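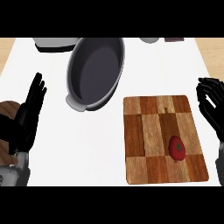
**Equipment catalogue / Automation / Two-arm work cells**

# Trelance two-arm kitchen cell, with planning software

The Trelance cell is a two-arm robot station for food preparation research and catering trials. It is supplied to departments through the Belhaj equipment framework, either as planning software alone or as software with the full physical station. The software is called Pino and shows the arms, the table and the kitchen items as a computer model, so that a purchasing department can test its layout before any order is placed for hardware.

Departments are asked to complete the planning stage first. Orders for the physical station that arrive without a planning report will be returned to the sender.

## What the planning stage covers

The standard kitchen layout uses a plain white table with an arm working from each side. Larger cookware stands towards the far side of the table, with a checked wooden cutting board nearer the front and to the right. A single tomato may be set on the board as the item to be handled. Both arms carry black jointed hands with grey casing behind them.

Departments may keep this layout or submit their own. A department's own layout should give the height of the table, the position of each arm base and the outer measurements of every dish, pan or board to be used. Drawings may be sent on paper, although the planning office prefers a digital file. Items which change shape when handled, such as cloths and bags, are not covered by the standard licence and need a separate agreement.

The planning report sets out:

- which positions on the table each arm can reach
- where the two arms would meet, and how the work should be divided between them
- whether the walls of the cookware leave enough room for the hand and wrist
- the floor space needed, including access for cleaning and repair

Reach into deep cookware deserves particular attention. A hand that can grip an item on an open board may still be unable to put it down inside a vessel, as the wrist and the lower part of the arm must clear the rim. The model shows the arm during this movement, including the part that passes over the cutting board.

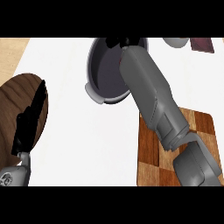
## Supply options

| Option | Contents | Charge |
|---|---|---|
| A. Planning licence | Pino software, standard kitchen layout, one planning report | £247 per month |
| B. Planning licence with own layout | As option A, with one layout prepared by the planning office | £316 per month |
| C. Full station | Two arms with hands, control unit, table, Pino software for the life of the station | By written quotation |

Charges exclude VAT. Options A and B are let for a minimum of three months. A department that goes on to order option C within the same financial year will have its licence charges taken off the quotation.

One licence allows up to 25 named users. Teaching departments with larger groups should apply for a second licence, as names cannot be exchanged during a term.

## Budget planning

The purchase price of a station is only part of the cost. Applicants should also allow for the following when preparing a bid.

**Room preparation.** The floor must be level and able to carry the station. A separate power supply is required. Building work is charged to the department and is not included in any quotation issued under this framework.

**Hands.** Finger joints are treated as wearing parts. The supplier recommends inspection after every 2,000 working cycles. Departments planning daily use should budget for one replacement pair each year.

**Training.** Two members of staff must complete the operator course before the station is switched on. The course lasts three days and is held at Trosari. Travel and overnight costs are met by the department.

**Service.** The first year of service is included. From the second year a contract must be held with Trelance or with a repairer approved by the framework office.

**Cookware and boards.** These are not supplied with option C. Departments should buy the same items that were used in the planning report. Where a different dish or pan is chosen at a later date, the report must be amended before the station is used with it.

## Conditions of use

The station is intended for use behind a fixed guard or in a room that can be closed while the arms are moving. It has not been approved for preparing food that will be served to the public. Knives and other blades may be included in a planning layout, but may only be fitted to the physical station with the written consent of the safety officer, Wafula Ondieki.

## Applications and delivery

Applications for option C in the present round close on 7th March. The next round opens in November. Options A and B may be requested at any time, and access is normally given within five working days.

Delivery of a full station takes sixteen weeks from the date of the signed order. The supplier will inspect the room four weeks before delivery and may postpone it if the power supply or the guard is not in place.

## Contacts

Planning reports and layouts: Pei-shan Hung, Planning Office
Quotations and orders: Tien-fu Kong, Framework Purchasing
Operator course bookings: Sum-yee Siu, Trosari Training Centre

Please quote the department name and cost code in all correspondence. Requests for a visit to an installed station should be sent to the Planning Office and will be arranged with the agreement of the host department.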